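¿Por qué flota un flotador?

Si tiras una moneda a la piscina, se va al fondo. Si tiras una pelota, se queda arriba. La diferencia está en cuánto pesa cada cosa para el sitio que ocupa.

Cuando un objeto entra en el agua, aparta una parte de ella. El agua apartada empuja hacia arriba. Ese empuje es igual al peso del agua que el objeto ha movido. Imagina un juguete que pesa 200 gramos. Si al hundirlo entero aparta más de 200 gramos de agua, subirá en cuanto lo sueltes. Si aparta menos, se hundirá.

El aire pesa muy poco — por eso un objeto lleno de aire ocupa mucho sitio y casi no pesa. Los barcos también aprovechan esto: el casco es de acero, pero por dentro está hueco.

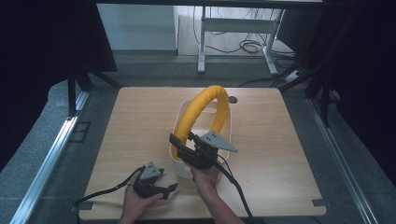

Puedes probarlo en casa con plastilina. Haz una bola de 100 gramos y ponla en un cubo con agua: se hunde. Sécala y dale forma de cuenco, con las paredes finas y altas. Déjala despacio sobre el agua y flotará. Pesa lo mismo que antes, pero ahora aparta más agua.

Recuerda que un flotador de juguete no sirve de salvavidas. En la piscina tiene que haber siempre un adulto mirando.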